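Report of a visit to the Dusthorpe workshop, Saturday

Prepared by Naomi Nyamweya for the members of the Tuklow Retailers' Association

The Association was invited to send 2 members to the open day held by Candico, which has been fitting out small shops with sorting and packing equipment and now wishes to know whether general-purpose arms can take over some of the lighter work. I attended with Azlan Tambunan, who runs the convenience shop on Papadakis Street. The purpose of the visit was to establish whether any machine on show could be recommended to members for ordinary chores: tidying a counter, returning stray goods to stock, clearing up at the end of trading.

We were received at the front office by Shona Kerr and shown first to the conveyor room. The equipment there is well made but intended for premises a good deal larger than those of our members, and it is not discussed further.

The greater part of the morning was spent at the table-clearing bench. The task set was a modest one. Small packets of snacks are left on a wooden table, and a pair of arms is to pick them up and put them in a basket. A shop assistant would do the same without thinking.
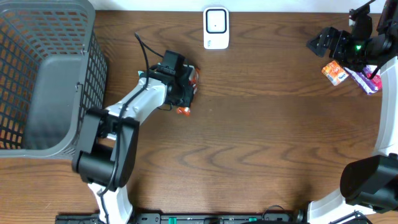 The table-clearing bench, with snack packets still on the table and the basket to the left.

Ludivine Gautier, who leads the work at this bench, was candid about the difficulties. Packets of this sort have soft, shiny wrapping and no fixed shape. A grip that is too light loses the packet and a grip that is too firm crushes the contents. Two packets lying close together are harder again, as the fingers may take hold of both or of neither. Mr Tambunan asked about glass jars and was told that these are not being attempted at present.

We asked how long a full table takes. On the run we timed, the answer was 14 minutes, including one stop at which Ms Gautier reset the arms. Mr Tambunan observed that his Saturday assistant would expect to finish in under one. Ms Gautier did not dispute this, but pointed out that the arms could be left to work after closing, when speed matters less. 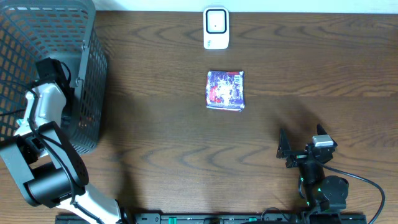

One packet in the open part of the table, between the two arms.

A single packet with clear space on every side is the easiest case, and visitors should bear this in mind when watching any demonstration. The shelf behind a till is seldom so orderly. Members may also wish to note that the basket is a large one with an open top – a narrow bin or a divided tray would ask for much greater accuracy.

Questions of cost were put to Evanthia Koutsoukos over lunch. No purchase price has been set. A trial placement would be offered at 400 pounds a month, with the shop providing a sturdy table and a power supply, and with support by telephone during office hours only. Insurance would be a matter for the member concerned.

It is our view that the machines seen at Dusthorpe cannot yet be relied upon for shop-floor chores without a person close by. They handle small, light goods on a clear surface, slowly. We do not recommend that members enter into a trial this year. Candico has offered a second visit in September, and any member wishing to attend should give their name to the Association's office.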